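Product Review: Bremum Folding Display Table, Large

Reviewed for the Atska Community Hall equipment register
Category: Furniture, indoor events

Summary

The Bremum Folding Display Table is a mid-priced table sold to halls, schools, and clubs that set up and clear a room several times a week. The hall bought six of them to replace the older Ketilsson tables, which had become difficult to lock and were no longer supported with spare parts. This review covers one full season of use, ending in September. The tables were paid for at the listed price and the maker had no part in the review.

Rating: Recommended, with reservations about the leg catches.

Delivery and assembly

The tables arrived flat on a single pallet. Each was wrapped separately, with foam at the corners, and none was damaged. The only assembly required is the fitting of the rubber feet, which are supplied in a small bag taped to the underside of the top. Two bags had come loose in transit and were found at the bottom of the wrapping. Buyers should check for them before the packing is thrown away.

The printed instructions are short and clear. They do not mention that the feet are handed, with the longer lip facing outward. Feet fitted the wrong way round will hold, but the table sits slightly proud at one end and rocks when leaned on. The supplier, Starnberg, confirmed this by telephone and has since added a note to its own product page.

Construction

The top is a single molded panel with a fine texture that hides light scratches. It wipes clean with a damp cloth. Coffee left overnight was removed without trouble. Marker pen was not, and a faint line remains on one table after repeated cleaning.

The frame is steel tube with a powder finish. After a season the finish has worn through at the points where the tables rub against one another on the cart. No rust has been seen. Halls with damp storage may wish to put felt between the tables.

Leg catches

The catches are the weakest part of the design. Each pair of legs is held open by a sliding collar, which must drop fully over the joint before the table will bear weight. When new, the collars were stiff and had to be pushed down by hand. Users accustomed to the Ketilsson tables, whose legs locked on their own, often left them half seated. On one occasion a table settled at one end during setup. It was unloaded at the time and no one was hurt.

The hall now places a printed reminder on the storage cart, and hirers are shown the collar when they collect the key. The collars have loosened with use and most now drop freely. The maker would do well to add a colored band to show when the collar is fully down.

Handling and storage

One adult can carry a table by the molded handle, although the balance is poor and two people are advised on stairs. A full room can be laid out by 3 people well within the half hour that the hall allows before an event. The matching cart is sold separately. It costs $193 and is worth having, particularly where the floor is soft wood. The full order, including cart and delivery, came to $2,093.

The cart rolls well on a flat floor but catches on door strips. It cannot be turned in a narrow corridor when fully loaded. The side corridor at Atska has a sharp bend, and the tables are now brought in through the main entrance.

Use at events

The tables have been used for a book sale, two public meetings, the tool exchange, children's craft sessions, and the autumn craft fair. They performed well in all of these. The height is comfortable for seated work and a little low for people who stand behind a stall all day. Leg extensions are available from Starnberg but were not tested.

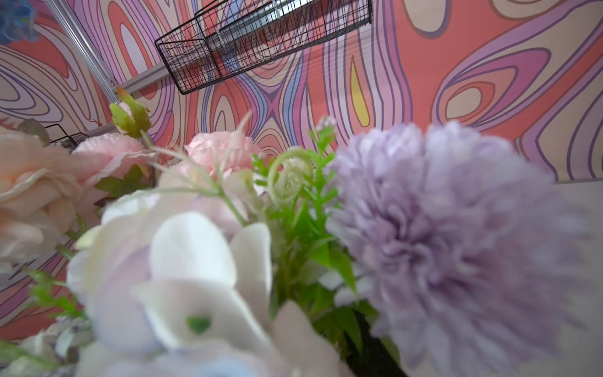
Stability matters most when a table carries tall or top-heavy goods. The Bremum table has a wide stance, and with the collars properly seated there is little sideways movement when someone brushes past. Many hirers bring decorative goods that stand high and weigh little, and these show movement sooner than books or crockery do. Artificial flowers are a fair case: large heads such as the lavender chrysanthemum type, or the full creamy white ones resembling hydrangea, will nod at a slight knock to the surface beneath them. Stallholders with goods of this sort should use a weighted container on any folding table. The textured top gives a reasonable grip to a cloth, and clips up to the usual size fit over the edge.

Noise is low. The rubber feet do not squeak on the hall floor, and the tops do not boom when items are put down, a common complaint with the older tables.

Warranty and service

The frame is covered for three years and the top for one. Replacement feet and collars can be ordered singly. A request for one spare collar was answered promptly by Starnberg, and the part fitted without tools. The warranty excludes outdoor use.

Recommendation

The Bremum Folding Display Table is suitable for halls with level access and a dry storeroom. It is less suitable where tables must be carried upstairs regularly, or where hirers set up unsupervised and cannot be shown the catches first. The purchase of the cart at the same time is advised.

Questions about this review, or requests to inspect the tables before purchase, may be addressed to Hjalti Kirkegaard, Equipment Register, at the hall office. The next inspection of the collars and feet will be entered in the register under the same heading.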